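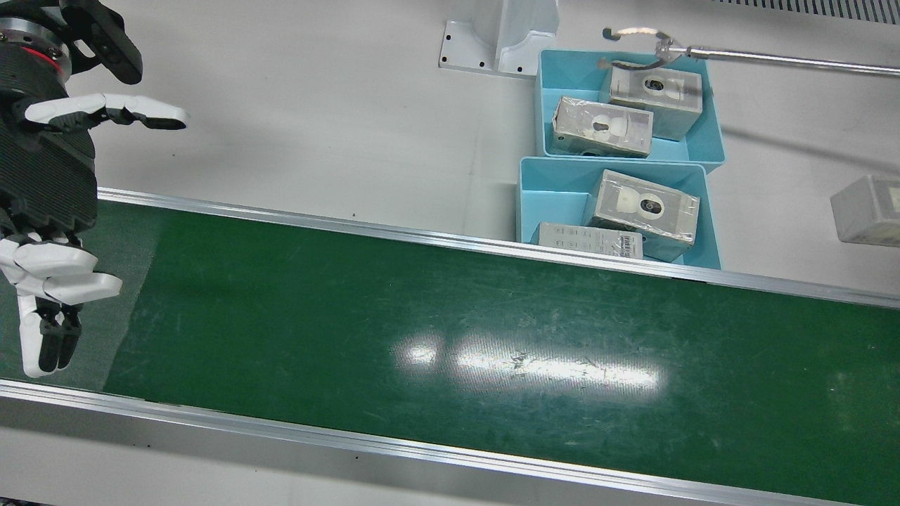 Figure 7. Robotic hand over a green conveyor belt.

4.2 Enrollment and Retention in the Choral Program

Registration records from Quintela College were used to follow students who joined a non-audition choir in their first year. The full file held 3768 student records. Of these, 500 were drawn for the retention analysis, stratified by major and by whether the student lived on campus. Transfer students were left out of the draw and are treated in Section 5.

Choir membership was coded from the course roll in the second week of the term. Students who attended rehearsals without registering do not appear on the roll, and the coding therefore understates participation by an unknown amount. Lợi Kiều coded the rolls and compared them with the concert programs held in the Erico Library. The comparison produced 58 mismatches, most of them spelling variants or changes of surname. All were settled by hand before the analysis file was closed.

Rehearsal load differed between the two ensembles. The Pudgate Singers met on weekday evenings and added a Saturday sectional in March, ahead of the spring concert. The chamber choir had no weekend meetings. Load was entered as scheduled hours per week — not hours attended — and was held constant within each term.

Students in engineering and the applied sciences were kept in the model as a separate group. Their laboratory sections often overlap with the late afternoon rehearsal slot, and a student who leaves the choir in the second term may be responding to the timetable alone. Withdrawals with a recorded schedule conflict were flagged and the model was fitted with and without them.

The scheduling data come from Nuvance, the room booking system in use at the college during the study period. Bookings made by telephone were entered later by office staff and carry no time stamp. They were kept for the room counts but dropped from the conflict measure. Estimates for both versions of the model are given in the appendix.

Last updated: March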